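Progress report no. 3: two-arm table setter, shared workshop build
From: Iolo Gough
To: the Plokix small builds fund

Hi all,

I know these are meant to be one page and the last one ran to three, so I'll try to behave. Short version for anyone reading on a phone: both arms are up, the left one is doing useful things with bowls, the money is holding out, and I want to move one date. Long version follows, get a coffee.

When I wrote in October I had one working arm, one arm in pieces on a shelf and a lot of optimism. The second arm went together over two long evenings and then came straight apart again (I'd routed the cable on the inside of the elbow and it pinched every time the forearm folded). It now loops on the outside with plenty of slack. It looks scruffy and I've stopped caring! It has been through 700 full elbow cycles with no dropouts on the encoder line, so I'm calling that fixed and moving on.

The mount is the other big change. You'll remember I was worried about flex at the base, where the whole rig would nod forward whenever both arms reached out together. I talked to the people at Kourkoulas who do our metalwork and they suggested a taller rib up the center and angled sides, bolted down through a wider plate. I'd drawn something far more complicated. Theirs cost less and it's better, so thank you Kourkoulas, and thank you for letting me move that line in the budget at short notice.

On to the task. The proposal said "lay out and clear a dessert place setting," and I've been building up to that with a shaved ice setup: small green bowls, a big pink bowl of ice with a metal scoop in it, a tray with a soup spoon on it, and a cutting board off to the side for fruit. I bought the tray because it was the right size and it has a little cartoon face on it saying hi. It has become something of a mascot. Pruna, our software (named after the workshop's plum tree, before you ask), handles the planning for both arms and decides which one goes for what.

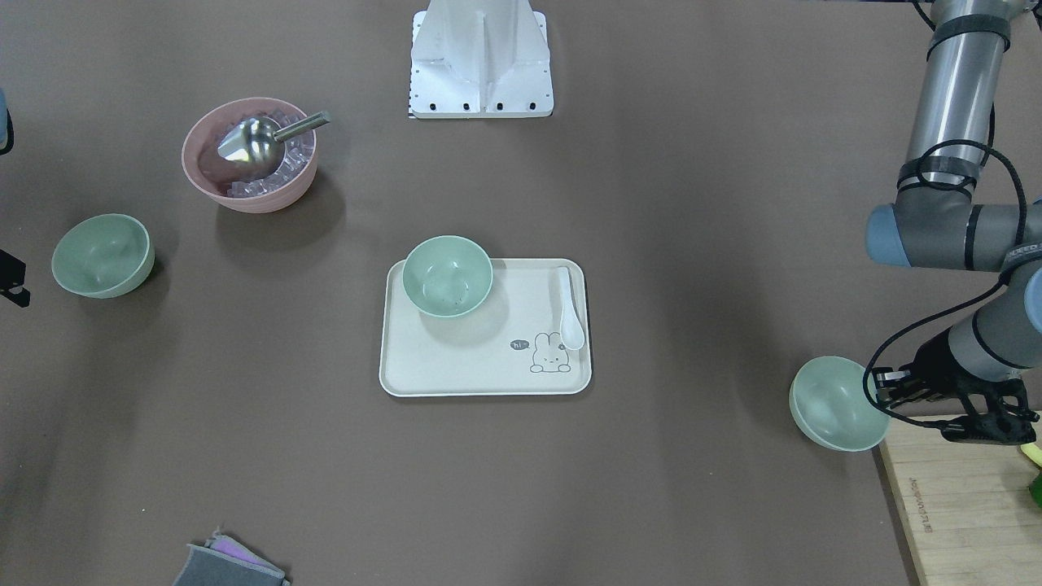 The rim grip is what I've spent most of my time on this quarter. My first idea was to come down over the bowl and spread the fingers inside, and that works fine until you want to put anything in the bowl. Pinching the rim from one side leaves the middle clear, so you can hold the bowl and fill it, but then the bowl wants to swing down on you and you end up carrying it at an angle. I've tried three kinds of finger pad. The soft foam ones gripped nicely and tore. The hard rubber ones lasted forever and slid. The ones I'm on now are a thin silicone sheet glued over the original fingers, and they're a decent compromise, though the glue needs a full night to set and I'm not a patient man.

I've logged 100 rim pickups with the silicone pads, all with the left arm. I count a pickup as good if the bowl leaves the table, travels, and gets set down upright in the right place. Of those 100, I had 25 I wouldn't count. Most of the bad ones came at the very end, with the bowl touching down on one side and rocking over when the fingers opened. The lift itself is solid. So the next piece of work is a slower release, with the wrist rolling the bowl level before it lets go. I have a rough version of that in Pruna already and it's promising, but it adds a pause long enough that visitors ask me if it's crashed.

The right arm hasn't had nearly the same attention, I'll admit that. It mirrors the left one in theory. In practice the wrist has a bit more play in it and I need to shim it before I trust any numbers.

One thing I didn't plan for was the table. Bare wood gave us awful glare under the workshop lights and the vision side kept finding bowls in the reflections. Covering the top in brown paper took ten minutes and did more for detection than a month of me fiddling with thresholds. Pale green on flat brown turns out very easy to pick out. The ice is harder, being clear and shiny and a different shape every time you look at it. 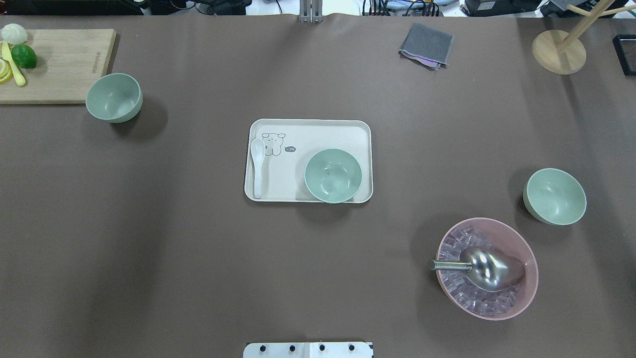 The scoop is the next proper hurdle. The handle is short and smooth and it ends up pointing somewhere new after every go, so the planner has to find it fresh each time and then work out which arm can get to it without dragging a sleeve of cable across the tray. I've got the arm reaching the handle and closing on it. I do not yet have it lifting a scoop of ice and tipping it into a bowl, and I'd love to tell you otherwise. Trekent (the other group in the building, they do the packing line stuff) have offered me an afternoon with their force sensor to see what the wrist feels when the scoop digs in. I'm taking them up on it.

Money. I've spent 3352 dollars of the grant so far. The big items were the second arm's motors, the Kourkoulas mount and the replacement gripper I mentioned last time. The small items were paper, glue, silicone, bowls and a frankly silly amount of ice, until I gave in and started making it at home and carrying it over in a cooler. I don't expect any more large purchases. If the wrist on the right arm can't be shimmed I may need a new bearing, and that can come out of what's left.

The date I want to move: the full demo was set for December, with both arms filling and serving. I'd like to show the bowls and tray part in December as agreed and push the ice part to February. I'd sooner bring you half of it running reliably than all of it with me standing there holding a mop. If that's a problem for your reporting, tell me and we'll figure something out.

Still on my list before the next report:
Level-and-release routine on the left arm, then repeat the 100 pickups
Shim the right wrist
Tie the cables behind the table into something less embarrassing
Scoop lift with a full bowl of ice
Write up the finger pad tests for the workshop wiki

If any of you fancy a visit, evenings after six are best. Bring a sweater, the heating goes off at five.

Iolo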